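The table was the last thing we finished, in June. We first wanted to buy a ready one from Plarham, but it was 7 cm too short, so our group made it in the Sirkent workshop. The height is 90 cm, which was comfortable for all of us when standing.

For the top we chose brown, because a white top reflected too much light in our first test. The complete cost was 216, and our limit from the course was 900. The middle of the top stays free for the work, and the heavy parts are near the front side. Paper is easy to see on this color.

One mistake was the legs. We cut them before we measured the floor, and one leg needed a thin piece of rubber under it. In the next project we will measure first. The drawings are kept in the Mestoslow folder.

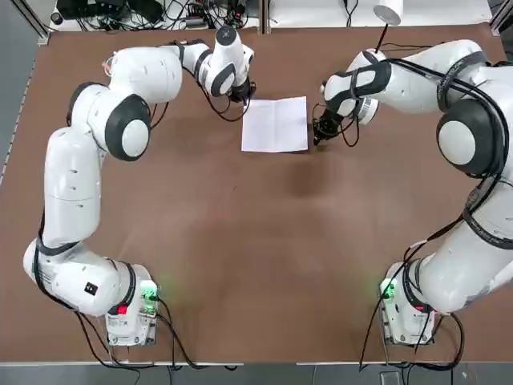 Text: A. Huerta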